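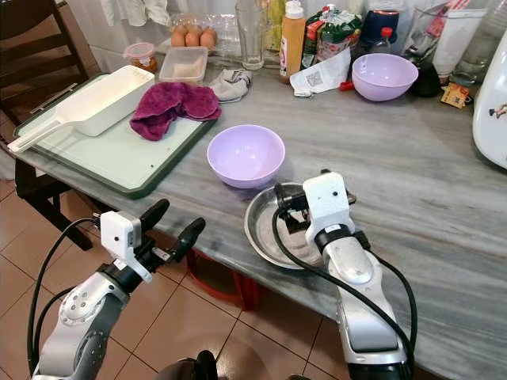

The two arms at the prep counter, one with its gripper down in the steel pan.

10/01/2025

I've worked in the prep kitchen at Skullton for 12 years, and I have seen plenty of things arrive that were going to make the job easier. The arms came in April. Hovent, the company that sells them, calls it "shared prep." I'd like to know what exactly is being shared.

The pitch was that they would take over the dull stuff - moving bowls, clearing the board, handing you a pan - and we would get time back for cooking. Maybe that happens in the Rindbridge kitchen, which we keep hearing about. Ours takes 45 minutes off the morning prep on paper. On the floor, somebody still has to set out every bowl before a shift and put right whatever got put down in a dumb spot. That time doesn't go on the sheet.

What changed is who does what. Ayana Worku used to run the whole counter, start to finish, and you learned by standing next to her. Now she spends half her shift watching the arms and pressing resume. She's good at it. She also told me her hands feel useless by lunch, and I don't see a column for that either.

We lost 2 part-time prep shifts over the summer. Management says that was the budget and had nothing to do with the arms. Fine, but the shifts went and the arms stayed.

I'm not against machines. I wouldn't go back to washing everything by hand, and if one of these things wants to haul the 50 pound flour bags up from the basement I'll hold the door. They don't do the flour bags. They do bowls.

There's a review with the Hovent people next month and we've been asked to send in comments. Mine is mostly a question about those part-time shifts.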